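深度报道

旧衣的第二程：一座港口小城如何重新安排它的纺织品

在普拉尔特里（Plalterari），旧衣从来不算稀罕物。这座临海小城有过漫长的纺织史，城东的河道两侧至今保留着染坊留下的石砌水槽，老居民仍习惯按布料的手感来称呼街巷。纺织厂陆续关闭之后，布料并未离开这座城市，只是换了身份：它们堆在阁楼、地下室和教堂的侧廊里，等待一个不太明确的去处。

过去数年间，普拉尔特里市政府与当地机构共同推行了一套旧纺织品收集与再利用制度。该制度以街区为单位设置投放点，由格雷马（Gremar）负责清运，由汉弗莱斯（Humphreys）修补工坊承担织补与改制，其余无法穿用的部分则交由库万斯（Kuvance）开松成纤维，用于填充与隔音材料。目前全市共有投放点213处，分布于住宅区、学校周边及两座渡轮码头。

制度的起草者之一布莱丁·格辛曾长期任职于市政规划部门。他在接受本刊访问时表示，最初的讨论几乎完全围绕投放箱的位置展开。“居民愿意走多远，决定了这件事能不能做成。我们先在旧城区试行，发现箱子放在面包店旁边，收到的衣物便明显多于放在停车场旁边的。”此后，投放点的选址均须经过街区会议讨论，店主与住户可以提出异议，市政部门应在一个月内予以书面答复。

对旧衣的界定，比选址更费周折。按照现行规定，衣物、床单、窗帘、毛巾和布包均在接收之列，地毯与浸有油污的工作服则须另行处理。鞋类须成对系好。羽绒制品因清洗工序不同，单独装袋。这些条目看似琐碎，却经过多次修订，其中关于羊毛制品的说明前后改写了四次，原因在于本地居民对羊毛格外珍视，许多家庭仍保存着祖辈自织的毛毯，并不愿见其被归入“废旧”一类。最终的文本采用了“可续用织物”这一表述。

修补工坊设在原染料仓库的二层，朝北，光线均匀。工坊负责人博尔希尔德·舍贝里早年学习服装修复，曾参与多批舞台戏服的整理工作。她将送来的衣物分为三类：稍加缝补即可穿用的，需要拆改的，以及只能取其布料的。第一类所占比例最大，常见的问题不外乎纽扣脱落、袖口磨损、拉链失灵。

“多数衣服被丢弃时，离不能穿还差得很远。”舍贝里说，“一件大衣的里衬破了，主人便以为整件大衣都完了。换一副里衬，对熟手而言是半天的活计。”工坊要求每位学徒在入门阶段专门练习织补，先学平纹，再学斜纹，最后才接触针织物。针织物的线圈一旦脱散，修补者须用钩针逐行拾起，所用纱线的粗细与捻度也应与原物相近。为此，工坊保留了一整面墙的零散纱线，多数来自关闭的工厂，按颜色深浅排列，标签上仍写着旧日的色号。 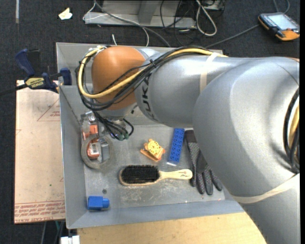
库卡（KUKA）机械臂与灰色金属料箱。

与修补并行的，是一项关于价格的长期争论。修补后的衣物应当以何种价格出售，各方意见不一。部分街区代表主张定价从低，以便收入有限的家庭购买；工坊方面则认为，价格若完全不反映工时，手艺本身便难以延续。妮娅·特雷弗在城中经营成衣铺多年，她提出了另一层顾虑：“如果旧衣铺的大衣卖得比我的进货价还低，我固然可以理解，但我的房租不会因此降低。”

经过协商，市政府采纳了分级定价的办法。日常衣物维持低价，另设一定数量的免费领取名额；经过拆改、设计的衣物则按工时核算，由工坊自行定价。特雷弗的店铺后来也加入其中，在店内辟出一角寄售改制外套。她承认，起初是为了留住老顾客，后来发现不少年轻人专程为此而来。

教育是这套制度中较少受到关注的部分。自去年起，全市中学将基础缝纫列为选修内容，每期20课时，由工坊派员授课。课程不设考试，学生须在结课时交出一件自己修补过的衣物，并附上简短说明，写明衣物的来历、破损之处和修补方法。奥黛特·布瓦耶负责课程的编写，她保存了历届学生的说明文字，认为这些文字的价值不亚于衣物本身。

其中一份说明写的是一件校服外套。外套先后由兄妹三人穿过，肘部补过两回，第一回用的是同色布，第二回索性换成了格子布。另一份写的是外祖父的围裙，口袋边缘因常年放置木工铅笔而磨穿。布瓦耶指出，学生在动笔之前往往需要向家人询问，一件衣物由此牵出的往事，常常出乎他们自己的意料。她计划将这些文字汇编成册，首印1,000册，存放于学校与市立图书馆。

这项制度并非没有困难。进入雨季后，投放点的受潮问题较为突出，一批早期设置的箱体密封不足，袋中衣物容易生霉。格雷马已开始分批更换箱盖，并将雨季的清运间隔缩短至2天。快速消费类服装的增加则更为棘手，这类衣物多为混纺，纤维短，既不耐修补，开松后的品质也不稳定。库万斯方面坦言，混纺织物的用途至今有限，多数只能制成低等级的填充料。

曾为多座城市提供纺织品政策咨询的布拉扬·卡塞雷斯认为，普拉尔特里的经验有其特殊条件。城市规模适中，居民对布料有共同的记忆，熟练工人尚未完全散去，这几项条件在别处未必同时具备。他更看重的是制度中那些可以移植的细节，例如选址须经街区讨论，例如修补工时的公开核算。“一座城市若想仿效，应当先去看看自己的居民把旧衣放在哪里，再决定箱子放在哪里。”

市政府目前正在拟定下一阶段的安排，拟将酒店与医院的床单、毛巾纳入统一收集，并在城西增设第二处修补工坊。选址初步定于旧邮局，待结构检测完成后即可动工。工坊的招生简章也已张贴出来，学徒期为一年，不限年龄，报名者须自备顶针。

一月的一个下午，染料仓库二层的窗下摆着几件待取的大衣，衣领上别着写有姓名的纸条。舍贝里正在为一件深蓝色的外套配扣子，原有的六颗只剩下五颗。她从抽屉里找出一盒旧扣，逐一比对过大小与光泽，最后选定一颗略浅的，缝在了最下面的位置。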